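参观Skiltier开放日：机器能不能替我们做杂活？
文：Solange Vachon

九月我去参加了Skiltier公司的开放日。我学中文已经很久，但是写技术方面的文章还是第一次，所以有些词可能用得不准，请读者原谅。

先说我为什么报名。我在一家小型维修店做行政工作，店里修电动自行车、洗衣机和电风扇。店主Eifion Foulkes常常问同一个问题：什么时候可以买一台机器，把旧电机拆开，把铜和铝分开，而他自己去做更有意思的事？他看过很多视频，视频里的机器人叠衣服、倒咖啡，都很顺利。他让我去现场看看，回来给他一个老实的回答。

Skiltier在城北的工业区，从公交站走过去要穿过一座停车场。入口处贴着日程表，上午是讲解，下午可以进车间。他们说每一批最多25个人，我这一批好像没有满。和我同组的有Kulsoom Mirani，她管理一家养老院的后勤，想知道的是家务方面的事情：铺床、收盘子、擦桌子。我们两个人的问题很不同，但是一路上发现答案常常是一样的。

讲解由Arsalan Soomro负责。他没有放宣传片，我很喜欢这一点。他把“杂活”分成几种难度，不过他说这个分法是他个人的，不是行业标准。最容易的是每次都一样的动作，例如从固定的地方拿起一个箱子，放到另一个固定的地方。比较难的是东西相同而位置不同。最难的是东西本身也不同，有的生锈，有的变形，有的螺丝已经被前一个人拧坏了。他说，维修店和家庭都属于最后一种。Kulsoom听到这里就在本子上写了很久。

有人问，那么洗碗机算不算机器人？Arsalan说，洗碗机已经解决了洗碗的问题，留给人的是把碗放进去和拿出来，现在大家想让机器做的正是留下来的这一部分。我觉得这个说法很清楚，后来讲给Eifion听，他也同意。

下午我们进了车间。说是车间，其实比我想的小，墙上是白色瓷砖，和我们店后面的洗手间一样。工作台也很普通，浅色的台面有一点灰尘，中间有一条接缝。我本来以为会看到很亮、很干净的设备，像医院那样，可是桌子旁边就是普通的椅子。

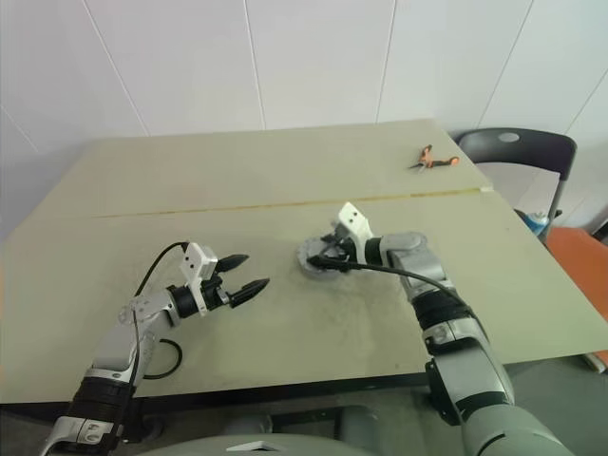
双臂机器人的右夹爪靠在一个灰色圆盘形零件上，对面的台面上放着一把橙色手柄的钳子。

负责这一台机器的工程师叫Thiện Triệu。他请我们站在黄线外面，然后告诉我们，他们内部把这个项目叫做Clilaris，目标是让机器人学会拆装电机。他说话很慢，每说完一句就看一眼机器，好像家长看着正在写作业的孩子。

我最注意的是夹爪。它只有两根黑色的手指，可以张开和合上。人的手拿一个圆的东西时，手指会自己包上去，掌心也会帮忙。两根手指的夹爪没有掌心，所以必须决定从哪一边夹，夹多深。我在现场试着只用拇指和食指去拿我的水杯盖，放到桌上再拿起来，果然不舒服。Kulsoom也试了，她的盖子掉在地上，大家都笑了。

Thiện说，他们记录了143次拆装练习，每一次都由人检查，看哪里停住了，哪里用力太大。我问他成功的比例，他不愿意给一个数字。他的理由是，如果换一种型号的电机，数字马上会变，写在海报上会让客户误会。我开始有一点失望，后来想，我们店里的学徒如果也这样谨慎，我会比较放心。

他另外讲到几个困难，我尽量按照我的理解写下来。

第一个是线。电机的外壳和端盖打开以后，中间常常还连着电线。人看到线，就知道不能一下子把端盖拿远，要先放在旁边，再处理接头。对机器来说，线是软的，形状每次都不同，又很细，有时候被零件挡住。Thiện说，硬的零件可以量尺寸，软的线要猜。

第二个是力气。端盖和外壳配得很紧的时候，我们店里的师傅会用橡胶锤轻轻敲一圈，听声音，再敲一圈。这种“听一听再决定”的方法，他们还没有找到简单的办法教给机器。

第三个是手里的东西换来换去。拆电机的时候，人一会儿拿螺丝刀，一会儿拿钳子，一会儿直接用手，换的时候几乎不想。机器人每换一次工具，都要重新知道工具的尖端在哪里。有一位参观者建议把工具直接装在手臂上，Thiện说可以，但是那样就只能做一件事，和买一台专用机器差不多，而专用机器现在已经有人卖了。
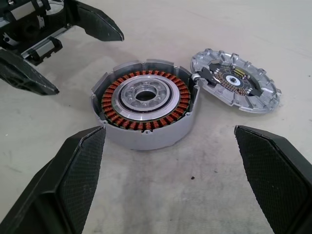 铜线圈的事，我必须单独写几句，因为Eifion关心的就是这个。旧电机里值钱的部分是铜，可是把线圈从铁芯里取出来很费力，还容易划伤手。我问Thiện，他们的机器人能不能做。他回答说目前没有做，他们练习的范围到打开端盖、把两部分分开放好为止。以后怎么样，他不肯预测。他还说，如果目的只是回收金属，不需要保留零件，用切割和破碎的设备更合适，不必用两只手臂慢慢来。机器人的方法适合那些拆开以后还要修、还要装回去的电机。

参观的后一部分在隔壁房间，由另一家公司Ghauri介绍家务方面的产品，名字叫Nenell。我们去的时候他们只展示了资料，没有实际运行，所以我不多写。Kulsoom问了价格，对方请她留下邮箱。她又问，如果老人突然从旁边走过，机器会怎样。对方说会停下来。她说，停下来当然好，可是如果停在走廊中间，轮椅就过不去了。对方把这句话也记了下来。

喝茶的时候，我和Kulsoom比较了笔记。她的养老院每天要收100个餐盘，上面剩的东西每次不同，有汤，有果皮，有时候还有老人忘记的眼镜。她认为，现在可以交给机器的是用推车把餐盘从餐厅送到厨房这一段，收拾和分类还是要靠人。我的情况也相似：搬运电机可以，拧标准螺丝也许可以，判断这个电机值不值得修，暂时不行。

关于时间，我也问过。Arsalan说，同样一个步骤，熟练的工人比机器快，他不隐瞒。但是机器可以晚上继续练习，第二天工人来检查记录。他认为近几年比较实际的安排是人和机器分着做，机器做无聊的前半段，遇到不确定的地方就停下来等人。我觉得这种安排听起来合理，不过对我们这样的小店，还要算一算谁来等、谁来管。我们店里一共只有2张工作台，放一台双臂机器人就占了一张。

我还有一点小意见，希望主办方看到。讲解的时候英文缩写太多，有些连中国的参观者也没有听懂。如果门口能发一张词汇表，会好很多。另外车间里的说明牌字比较小，站在黄线外面看不清。

回到店里以后，我把上面的内容讲给Eifion听。他问我，那么到底买不买？我说今年不买。他想了一会儿，又问我拆端盖那一步机器人用不用橡胶锤。我说没看到。他点点头，回去继续敲他的电机了。

Skiltier说明年春天还会有开放日，可以带自己的零件去给工程师看。Eifion已经挑好了一个生锈很厉害的洗衣机电机，放在架子最下面一层，上面贴了纸条，写着“不要扔”。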